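Lehrgang Konditorei und Auslage, Modul Kleingebäck
Skript zu Abschnitt 4: Tarteletts mit Cremefüllung und Kirschauflage

4.1 Gegenstand

Behandelt werden runde Tarteletts mit gebackenem Rand, gelber Creme und Fruchtauflage. Abschnitt 3 (Mürbeteig, Blätterteig, Ruhezeiten) wird vorausgesetzt. Wer die Teigprobe noch nicht abgegeben hat, holt das vor der praktischen Übung nach.

4.2 Teig und Form

Der Rand trägt die Füllung und muss höher stehen als der Boden. Bei Blätterteig ergibt sich die Höhe aus dem Trieb, bei Mürbeteig aus der Form. Der Boden wird vor dem Backen gestippt, der Rand bleibt ungestippt. Abgestrichen wird nur die Oberseite. Läuft Ei an der Schnittkante herunter, verkleben die Lagen und der Rand geht ungleich auf.

Im Lehrbetrieb Prilleler wird mit Blechen zu 20 Stück gearbeitet. Die Rezeptkarte ist auf diese Menge gerechnet. Für den Versuch am Einzelofen wird ein halbes Blech belegt, die Backzeit bleibt gleich.

4.3 Creme

Verwendet wird eine gekochte Creme aus Milch, Eigelb, Zucker und Stärke. Nach dem Aufkochen mindestens 2 Minuten unter Rühren weiterkochen, sonst bindet die Stärke unvollständig und die Creme setzt später Wasser ab. Zum Abkühlen flach ausstreichen und direkt auf der Oberfläche abdecken.

Häufige Fehler:
Creme zu warm eingefüllt – Boden weicht durch.
Creme kalt nicht glatt gerührt – Klümpchen auf der Oberfläche.
Füllhöhe über dem Rand – Auflage rutscht beim Umsetzen.

4.4 Auflage

Kirschen werden abgetropft und auf Papier abgelegt. Sie werden leicht in die Creme eingedrückt, etwa bis zu einem Drittel der Fruchthöhe. Bei drei Früchten ist das Dreieck die Standardanordnung: eine oben, je eine rechts und links unten. Die Früchte sollen den Rand nicht berühren. Der Fruchtglanz wird zuletzt dünn aufgetragen. Zu dicker Überzug zieht Fäden und sammelt sich zwischen Frucht und Creme.

4.5 Farbe und Kontrast

Das Auge beurteilt ein Tartelett in der Reihenfolge Rand, Auflage, Füllung. Der Rand soll goldfarben bis orangebraun sein, an der Außenkante darf er dunkler ausfallen. Ein gleichmäßig heller Rand wirkt unterbacken, auch wenn er durchgebacken ist. Gelb und Rot sind am besten auf neutralem, mattem Untergrund zu beurteilen. Glänzende Platten spiegeln die Raumbeleuchtung und verfälschen die Bräunung.

4.6 Untergrund und Beistücke

Für die Bewertung wird das Stück auf eine weiße Fläche gestellt. Beistücke sind zulässig, soweit sie die Farbe des Gebäcks nicht überlagern. Blasse Töne sind gesättigten vorzuziehen. Das Tartelett mit gelber Füllung und drei Kirschen liegt auf der weißen Tischfläche neben einem rosa Kunststoffgefäß mit langem Griff. Zu beachten sind der dunklere Rand der Kruste und die senkrechte Riffelung der Gefäßwand.
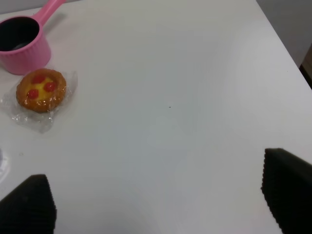 Lammers wandte dazu ein, Rosa neben Kirschrot sei in der Auslage riskant, weil die Frucht daneben leicht bräunlich wirke; ein graues oder cremefarbenes Beistück sei die sicherere Wahl. Der Einwand ist bei Kunstlicht berechtigt und wird in der Übung mit beiden Varianten geprüft.

4.7 Übungsaufgabe

Ein halbes Blech nach Karte 132 herstellen. Zwei Stücke auswählen und auf weißem Untergrund nebeneinander beurteilen, einmal mit rosa, einmal mit grauem Beistück. Notiert werden Randfarbe, Füllhöhe, Sitz der Früchte und Glanz. Der Bewertungsbogen Flimport liegt im Übungsraum aus. Abgabe bis Ende Juli.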